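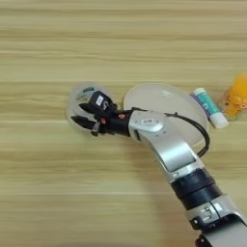 Photo: Trata picture library

Who reads the council? Local politics blogs and the Omberg parking vote

Project report, Media and Local Government module

1. What we set out to do

Our starting question was whether small political blogs tell residents anything about their council that the council doesn't already tell them. Bloggers like to say they do. Councils like to say they don't. We were doubtful about both claims, so we picked one decision, the vote to extend paid parking in Omberg, and read everything written on it that we could find.

2. Material

We used three blogs. Gukunero is the oldest and the loudest. Kan is mostly reposts with a line or two of comment. The third has no proper title and stopped updating in December, two posts after the vote. Together they gave us roughly 890 comments and far fewer actual articles. We also read the council minutes for the 365 days before the vote, which took much longer than planned as the search page on the council site only finds words in titles.

3. Findings

Gukunero claimed to have "broken" the parking story. It hadn't. The proposal was in the published agenda 5 days before the first post, under the heading "Kerbside matters", and the post copies two sentences from it without saying so. On the other hand, it did explain what the heading meant, and the council never bothered to.

Kan added very little. Its most shared post was a photo of a parking sign with a rude caption. One member of our group thought this counted as political engagement. The rest of us were not convinced.

The comments were the biggest let-down. We had expected arguments about the charges and mostly found arguments about a councillor's spelling. Very few people mentioned the vote itself, and several seemed to think it had already happened when it hadn't.

4. Problems with our method

One vote in one town is thin evidence. We also can't tell how many commenters live in Omberg - some clearly don't - and we had no visitor figures apart from the ones Gukunero prints about itself, which we left out. We sorted comments by hand and disagreed about sarcasm more than once.

5. What we would do next

Compare the parking vote with a duller one, perhaps drainage, and see whether any blog covers it at all. We suspect not. We would also ask the council who chooses its agenda headings. Our email on this has had an automatic reply so far.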